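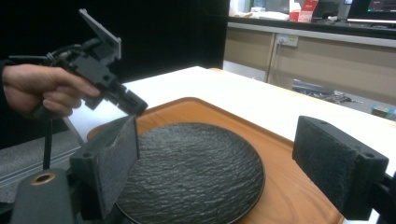
On the table, with the gray pad.

Bulleck council vote on the Pesel merger - what did you make of it?

marshroad_kid
4 posts in this thread

I sat through the whole thing last night and my back is still complaining. For anybody who missed it, the council voted to put the merger with Pesel on the ballot in March. The mayor's speech was all "one valley, one voice" and how we have to stand together or the state will walk all over us. I liked it more than I expected to! We've been fighting Pesel over the water line since I was in grade school and I'm tired of it.

toastandjam
Stand together, sure. On whose budget? Bulleck has 3,927 registered voters and Pesel has way fewer than that, plus they're still paying off the new fire hall. I want to see the debt numbers before I hear one more word about unity.

marshroad_kid
The debt stays with Pesel property owners for 10 years, it's in the packet. Page with the yellow table.

toastandjam
I read the packet. It says "it is the intent of both councils" that it stays there. Intent! The next council can change that in one meeting.

old_ferry_landing
I live on the Pesel side and I'd like to point out we aren't thrilled either. We'd get two seats out of seven. My wife says we'll be the part of town that gets plowed last, and I couldn't come up with an argument against her.

That said, the speech was fine. I just don't think a speech fixes Lehtinen Road.

qwertybean
Can someone explain the Pitulis thing? I came in late and people were already booing.

marshroad_kid
Pitulis township asked to be included and the council said not this round. The booing was from the back rows, mostly folks who drove over from there. The mayor asked them to keep it down and then went on about common problems and shared answers, which was kind of bad timing.

qwertybean
Oh boy. So we're all united except for them.

old_ferry_landing
To be fair to the council, Pitulis turned down the same offer the last time it came up. I remember because we had 1,000 yard signs printed and most of them are still in my brother-in-law's barn - he uses them to patch the chicken coop.

toastandjam
I'd vote yes tomorrow if they put the debt part in real legal language. I don't hate Pesel. I buy my tires there.

marshroad_kid
OK that's reasonable, and I take back some of what I said in the other thread. Comment period is open until the end of the month and you can send it in by mail or drop it in the slot at town hall. I'm going to ask for the wording too.

old_ferry_landing
Ask about the plows while you're at it.

Search this forum
Enter keywords
Go

Share 10
Comments 4

Comments

bluepickup: Wish they'd stream these meetings. 7 pm is right in the middle of my shift.

nana_of_six: The sound in that room is terrible, I caught maybe half of it.

toastandjam: Sit on the left side by the radiator, it's better there.

bluepickup: Still voting no.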